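Workshop Tips: Trying Out Grippers on Kitchen Things

Monday, April 8, 2019

We have been comparing grippers at the Callumley workshop since October, mostly on the kind of stuff you find in a kitchen drawer. These are the habits that saved us time. They should apply to most small arms, whatever make you have.

Start with the bottle. A ketchup bottle is a good first object – it has a narrow neck and a wide body, so you get two grips out of one thing. Lay it across a plate and try the neck first. If the fingers hold there, move to the middle. We ran 374 grips on bottles before we trusted our numbers, and the first 45 went straight in the trash over a badly set closing force.

Set the closing force at its lowest and work up. Write the setting on tape and stick it to the controller. Khôi Lò uses a paint pen on the tape and his notes are the only ones still readable after a month.

Leave slack in the cables at the wrist. Turn the wrist by hand through its full range with the power off and watch where the cable pulls. Tie it down only after that.
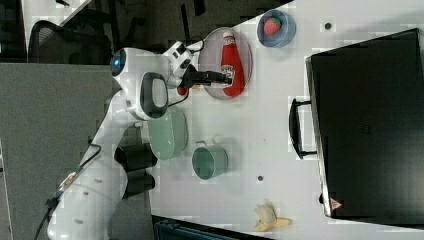
Do I need a different set of fingers for plates and bowls?
Usually a thin pair will do for rims, as long as the pads are soft. Swap to wide fingers for round things like balls and fruit.

Keep a mixed table. With one object on it, every gripper looks good. Put out a mug, something with a long handle and something small and round, and leave less room between them than you'd like. The Sisent fingers did well on single objects and then kept bumping the neighbors. The Gilbert pair is slimmer and had less trouble, though the pads wear fast. We changed them after 850 grips and should have done it sooner.

Turn mugs between tries. A handle facing the arm is a different job from a handle facing away, and you want both in your log.
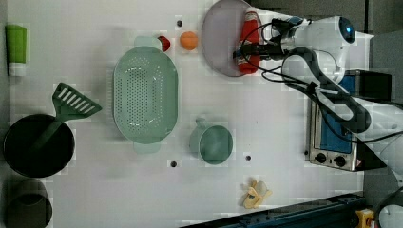 For the log itself, a plain spreadsheet is fine. One row per try: object, grip point, force, held or dropped. Ours is at 2787 rows and still opens quickly. Add a column for who was running the arm.

Check the camera view before each session, especially if you work near a window. Shiny plastic throws glare in the afternoon and the controller starts missing edges. We pull the blinds at lunch.

Wipe the finger pads with a damp cloth and let them dry – no dish soap, it leaves a film. Do the table too.

If you use the Flivgate controller, save your settings under a new name each time you change fingers. It overwrites the old file without asking. Spare pads go in the second drawer, in the bag marked "soft."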